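Five Weeks With the Sudinier Kitchen Package

2025-06-09

I should say up front that I paid for this myself, so nobody at Sudinier owes me anything and I don't owe them a nice review. The license I bought is the small lab tier, $363 a month with a discount if you sign for a year. I did not sign for a year.

For anyone who hasn't had the sales emails: Sudinier sells simulated kitchens for people who train and test mobile manipulators. You get a set of rooms, a robot model, a library of utensils and dishes, and a task editor where you write what the robot is supposed to do and how success is scored. You run your policy in their kitchen a few thousand times overnight, and in the morning there's a table of numbers. The pitch is that the numbers will tell you something about real kitchens. That was the part I wanted to check.

I do contract work on pick-and-place software, mostly for small companies that have bought an arm and found out that the arm was the cheap part. My current client wants a robot that can clear a counter. Utensils into a drawer, basically. I have one real arm in a rented unit and one real counter, and I was getting tired of resetting the forks.

Setup

The website says you'll be running your first episode within the hour. It took me two evenings. The installer wants a particular graphics driver and won't tell you which one until it has failed, and then it tells you in a log file in a folder you wouldn't think to look in. Once I had the driver sorted, the license server refused my key because I'd typed my company name with a period at the end. Support answered that one quickly, I'll give them that. Abhishek Sengar over there was patient with me on both tickets and didn't send me a link to the FAQ.

After that it was stable. I had one crash in five weeks, and that was me running out of disk.

What it looks like

The rendering is very good, and I think that's a bit of a problem. The wood grain is shiny, the brick has mortar lines, the stone has veins in it. Clients love it. I showed a clip to mine and she asked whose kitchen it was. But looks are what sells this sort of product, and looks are the thing I need least. My vision model was coping with ugly kitchens already. What I need is for a fork to behave like a fork when a gripper comes down on it a little off center.

And the kitchens are all so tidy! A real counter has mail on it, and crumbs, and a phone charger, and a dish towel with half of somebody's dinner in it. The default utensil task gives you a few things laid out with plenty of stone between them. You can add clutter in the editor, but you add it one piece at a time, and the random placement option likes to start objects slightly inside one another, so they pop apart when the episode begins. I wrote my own placement script in the end. It took most of a day, which I could have spent resetting real forks.

The numbers

I ran 3,000 episodes of the drawer task with the policy I already had. That policy is mediocre and I know exactly how mediocre, having watched it on the real arm for months. It does fine with anything that has a bit of height to it. It's bad with flat things, and it's worst with thin metal handles that sit flush against the stone.

In Sudinier's kitchen it was suddenly good at forks.

I wish I could say I was pleased. I went through the replays and the reason was easy enough to see once I slowed them down. The contact settings that ship with the utensils are generous. If a fingertip gets near the edge of a handle, the handle tends to come along. On my real counter the same approach scrapes along the surface and pushes the fork toward the wall, and then you have a fork against a wall, which is a harder problem than the one you started with.

You can change the settings. They're documented, sort of, on a page that lists what each value is called and its default and nothing about what happens when you move it. I tightened friction and contact margin until the simulated failures started to look like my real ones. That took nearly two weeks of evenings. At that point the scores dropped to where I'd expected them, and I started to trust the tool a little. But notice what I had to have in order to do that: a real arm, a real counter, and months of knowing how the thing fails. If you don't have those, you'll be looking at the default numbers, and the default numbers are flattering.

I asked about this. The answer was that the defaults are "tuned for a productive first experience." I'm sure they are.

Drawers

The drawers are the best part of the package. They have some resistance, they stop where a drawer should stop, and if you pull off-center they'll bind a little. Whoever did those has opened a cheap drawer in their life. My policy failed on them in the same ways it fails at the unit, pulling at a slight angle and then yanking. I found a real bug in my own code this way, a wrist offset I'd had backward since December, and fixing it helped on the real arm the same afternoon. If you're deciding whether to try the thing, weigh that. It's one bug, but I'd been blaming the hardware for it.

Cooktops, on the other hand, are scenery. The knobs don't turn in my tier. There's a higher tier where they do, and the price for that one is "contact us." I didn't contact them.

Compared with what

I've used two others. Flutov is free and ugly and its drawers are terrible, but the physics settings are all in one plain file with comments, and the comments were written by somebody who had been burned. I got to believable fork behavior there in 7 days. Etetier is closer to Sudinier in looks and costs more, and I gave up on it during the trial over the way it handles licenses on more than one machine. I haven't touched it since and it may have improved.

Anju Pathak, who I share the unit with, thinks I'm being unfair. Her point is that she got a working demo for a customer out of Sudinier in a weekend, and that for her purposes the generous grasping didn't matter, she was testing navigation and only needed the arm to end up in the right place. Fair enough. If your question is whether the base can park in front of a counter and the arm can get over the edge without hitting anything, the package answers it well, and I didn't find much to complain about in the collision checking. We had a long argument about whether that's what people think they're buying. She says yes. I've read the website more times than she has.

Would I keep paying

For another month or two, yes, with my own contact settings and my own placement script, and mainly for the drawers. I wouldn't put a success rate from it in front of a client without a real-arm number next to it, and I'd be suspicious of anyone who did. I've started asking vendors which simulator their figures come from and whether they changed the defaults. So far I've had one straight answer.

If you do try it, save your physics settings outside the project folder. The update that came out in my third week put mine back to the defaults without a word, and I lost a night of runs before I noticed the forks had gotten easy again.

I've put my settings file and the placement script in the usual place. The script is called Sinaga for reasons that made sense late at night. It's rough, it only handles flat counters, and if it drops a spoon into your sink please don't write to me about it, I know. 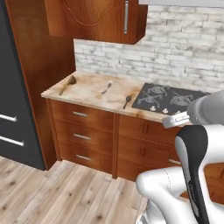
The utensil task in one of the Sudinier kitchens: two spoons and a fork on the counter, drawers underneath.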